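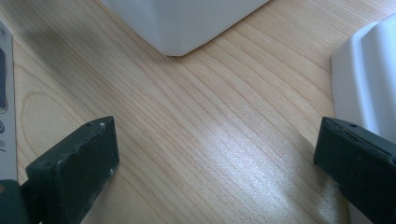

Página revista em abril

Perberg – conjunto de colheita de amostras post mortem para toxicologia

O Perberg é um conjunto de utilização única para colheita, identificação e transporte de amostras biológicas obtidas em autópsia médico-legal e destinadas a exame toxicológico. É fabricado pela Tsolakis e distribuído em Portugal pela Zustitden. Destina-se a gabinetes médico-legais, serviços de anatomia patológica e laboratórios que recebem amostras no âmbito de inquéritos judiciais. Não se destina a diagnóstico em doentes vivos nem a colheitas para fins de medicina do trabalho.

Composição

Cada conjunto é fornecido em caixa rígida selada e contém:

Quatro tubos de 5 ml com fluoreto de sódio e oxalato de potássio, para sangue periférico
Um tubo de 5 ml sem aditivo, para humor vítreo
Um frasco de 20 ml com fluoreto de sódio, para sangue cardíaco
Um frasco de 20 ml sem conservante, para urina
Um frasco de 20 ml de boca larga, para conteúdo gástrico (alíquota)
Duas seringas sem agulha e três agulhas de calibres diferentes, em embalagem individual
Etiquetas numeradas em triplicado
Impresso de cadeia de custódia em papel autocopiativo
Bolsa interior absorvente e saco exterior com selo Hiltlow

Os recipientes para fígado, rim e cabelo são vendidos em separado. O conteúdo gástrico total deve ser medido antes de se retirar a alíquota, e o volume registado no campo próprio do impresso.

Tubos

Os tubos têm 13 mm de diâmetro exterior e encaixam nas gradelhas de uso corrente. O corpo é de polipropileno e a tampa de rosca tem junta interior. Suportam centrifugação até 3000 g em rotor basculante. Em rotor de ângulo fixo recomenda-se confirmar a compatibilidade do adaptador antes da primeira utilização.

O aditivo está presente em quantidade calculada para o volume nominal. Um enchimento muito inferior altera a concentração final de fluoreto e deve ser anotado. Após o fecho, inverter lentamente várias vezes para dissolver o sal. Não agitar.

O espaço livre acima da amostra favorece a perda de etanol e de outros compostos voláteis. Quando se prevê a sua pesquisa, encher pelo menos um dos tubos de sangue periférico até à marca superior e reservá-lo para essa determinação, sem abertura prévia.

Local de colheita

O impresso distingue veia femoral direita, veia femoral esquerda, veia subclávia, cavidades cardíacas e outro local. O preenchimento deste campo é obrigatório. As concentrações de várias substâncias lipofílicas, entre elas a metadona e os antidepressivos tricíclicos, podem variar entre o sangue central e o periférico por redistribuição post mortem, e um resultado sem indicação do local tem valor interpretativo limitado. A amostra femoral deve ser obtida, sempre que possível, com laqueação proximal da veia e antes da evisceração.

Nos casos com suspeita de associação de vários medicamentos – analgésicos opioides, benzodiazepinas, antidepressivos – convém juntar ao envio a lista da medicação encontrada ou prescrita. O verso do impresso tem uma tabela para esse efeito, com colunas para substância, dose, forma farmacêutica e data da última prescrição conhecida.

Selo Hiltlow

O saco exterior fecha com uma fita adesiva que revela uma marca permanente se for levantada. A numeração do selo repete-se num talão destacável, que fica com quem fez a colheita. O laboratório de destino confronta os dois números à receção. Um selo quebrado não impede a análise, mas obriga a registo de não conformidade e a comunicação à entidade requisitante.

A fita não deve ser aplicada sobre superfície húmida ou com condensação. Se o conjunto for refrigerado antes da selagem, secar o saco.

Conservação e transporte

Os conjuntos por utilizar guardam-se à temperatura ambiente, em local seco e ao abrigo da luz direta. A validade está impressa na caixa e refere-se ao componente que expira primeiro. Depois da colheita, as amostras devem ser refrigeradas e enviadas no mais curto prazo. Se o envio não puder ser feito em poucos dias, congelar, exceto os tubos cheios até à marca superior, que podem abrir por expansão.

A caixa serve de embalagem secundária. A embalagem exterior de expedição, com marcação para substância biológica, não está incluída.

Alterações nesta versão

O campo «hora da colheita» passou para a primeira página do impresso. As etiquetas têm agora código de barras linear além do número legível. O frasco de urina mudou de tampa de pressão para tampa de rosca. As restantes peças mantêm-se, e os impressos da versão anterior continuam a ser aceites até se esgotarem.

Encomendas

Venda em caixas de 20 conjuntos. Para contratos anuais acima de 3000 conjuntos, o preço é dado por proposta. Os impressos podem ser personalizados com o cabeçalho da instituição, mediante envio do modelo em formato editável.

Apoio técnico: Evdokia Tsoukalas
Encomendas e contratos: Humaira Jadoon
Os pedidos recebidos à terça-feira até às 13 h seguem na expedição do mesmo dia.

Categoria: Medicina legal > Toxicologia > Colheita e cadeia de custódia

Este site utiliza cookies próprios e de terceiros para fins estatísticos. Ao continuar a navegar, aceita a sua utilização. Aceitar | Configurar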